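What I'd Buy First (and What I'd Leave in the Cart): Planning a Tabletop Robot Cell

Posted in: Workshop Notes, Robots, Money Stuff
March 22, 2025
By Clementina Guerreiro

I have a spreadsheet problem. It started in October as a tidy little list of parts for a tabletop sorting cell, and it now has 47 rows, a color code I no longer remember the meaning of, and a tab called "dreams." I love this spreadsheet. I open it with my coffee. And since a few of you wrote to ask how I'm planning the money side of the Trerkley build (that's our name for the cell, after the street where the workshop is), I'm going to go through it, wrong guesses included.

Quick background for new readers. Wojciech Gajewski and I share a workshop, and we want an arm that can pick small shapes off a surface and sort them by color or by outline, reliably enough that we can take it to school open days and let kids boss it around. That's the whole ambition! It's small on purpose. Small is what lets you write a budget and believe it.

So, the arm. Everyone wants to talk about the arm. It's the biggest line in the sheet and it should be, but it was also the easiest to settle, because there are only so many arms that reach as far as we need, lift what we need, and fit through our door. We made a list, crossed off anything that wanted three-phase power, crossed off anything whose software we couldn't try before paying, and we were left with two. We went for a refurbished one from a dealer called Moodley, who let us come and jog it around for an afternoon. If you get the chance to do that, take it! I learned more from an hour of moving the joints by hand than from a month of reading spec sheets. You feel right away whether the thing is smooth at low speed, and low speed is where we live.

The row that surprised me was the table. I had written "table" and next to it a number so low I'm embarrassed to type it. My plan was a sturdy desk. Wojciech, who has bolted more things to more surfaces than I have, just kept asking what happens when you want to move the arm four inches to the left. With a desk, you drill a new hole. With a grid of holes you undo some bolts and you're done, and you can put it back where it was, too, which matters a lot when you've spent two days teaching positions. A perforated top cost us a lot more than the desk would have, and I'd spend it again tomorrow. If I could send one note back to October it would say BUY THE HOLES.

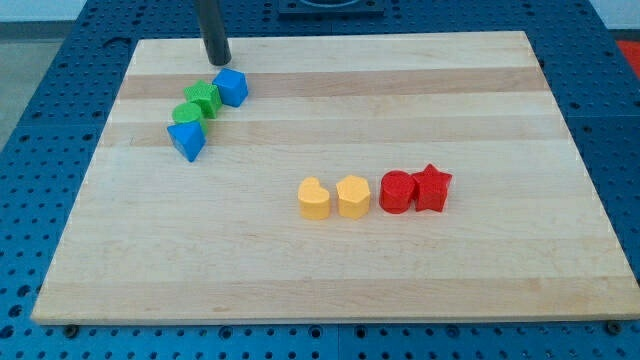 Shapes were the cheap thrill of the whole project. I'd priced a set of wooden blocks, and then we looked at the printer sitting in the corner and felt silly. Printing your own means you pick the size to suit the gripper instead of hoping, and if you decide halfway through that the stars are too tall, you change a number and print stars again. Filament came to so little that I rolled it into the "misc" row. Three things to budget for anyway: a spare spool of every color you rely on (two spools sold under the same color name can be noticeably different, and your vision code will care), time on the printer, and some kind of box with compartments. We skipped the box. I have since stepped on a prism.

The other bargain is a cutting board. I know, I know! We looked at proper work surfaces and fixture plates, and the prices were fine for a factory and ridiculous for us. A plain maple board gives you a light, even background and a flat place to put things where they won't snag in the table holes. It also gives the gripper something a bit kinder than metal to bump into while you're still getting your heights right, and you will bump into it. My advice is to buy two from the same shelf on the same day so you have a spare of the same thickness. I bought one, then went back for the second and found only thicker ones, which meant every pick height would have been off if I'd swapped it in.

Now the gripper, where I nearly talked myself into a mess. There is a gorgeous adaptive hand from Pikidon that can pick up an egg, a pen and a sock, and it was in my cart for 9 days. It's still on the dreams tab. The trouble was that I'd started planning for eggs and pens and socks. We aren't sorting socks! We're sorting little chunky shapes with flat tops. Wojciech made me write down every object we'd handle in the first year, on paper, with its width at the widest and narrowest place, and once I had that page the decision made itself. I really recommend this. Do it before you look at a single catalog, because the catalogs are very good at giving you new hobbies.

While you have that page out, add how the objects can be lying. Our first version only had shapes sitting nicely on their bases, with lots of air around them. Real piles don't look like that. Things tip, things lean on each other, two cylinders roll together and there's no room for a finger between them. So I added a column for "worst way this could be sitting" and it changed the plan in two spots. We moved some money from the gripper to the camera side, and we set aside time (time is a budget too!) for working out what the arm should do when shapes are crowded together. A gentle nudge to separate them costs nothing in hardware. It costs evenings.

Let me tell you about the rows I forgot entirely, since those are the ones that hurt. Cables, first. Longer than you think, with proper strain relief. An emergency stop with a decent long lead, so the person holding it can stand where they can see. Shipping on the arm, which was heavy and came on a pallet. Somebody to help get it off the pallet (pizza, but still). Lights, because our workshop has one big window and the afternoon sun turns yellow things into slightly different yellow things. Bolts! I put down one small bag and we've been through several. And training, if you're new to your arm's software. I did a two-day course at Plindcombe and it was worth every cent, mostly for the lunch breaks, when everybody told each other what had gone wrong at their place.

All the forgotten stuff together was around $400, without the shipping and the course. It won't sink anybody, but it all came due in the same two weeks as the arm. If I were starting over I'd put a row at the top of the sheet called "things I haven't thought of" and give it 10 percent of the total before filling in anything else. Then I'd guard it. The temptation to spend it on a nicer gripper is enormous.

A few of you asked about order of buying. Ours went table, board, shapes, lights, then arm, then gripper, then camera. I like having the dull things in place when the exciting box arrives, because then you can bolt down and start playing the same afternoon. The camera went last on purpose. Once the arm was mounted we could hold a phone in different spots and find out what view we wanted, and we ended up picking a cheaper lens than the one I'd had penciled in. Savings! They went straight into bolts.

Still undecided: whether to get a second gripper as a spare or a set of spare fingertips. Fingertips are the sensible answer and I can print a few to try out. Wojciech thinks a whole spare is smarter if we're taking the thing on the road, since a school day with a dead gripper is a long school day. We've gone back and forth on it enough that it has its own color in the spreadsheet. If you run something similar and have an opinion, please leave it in the comments, with what you paid if you're willing to share.

Next time I'll post the camera numbers and the mounting plate drawing, once I've redrawn it in a form other people can read.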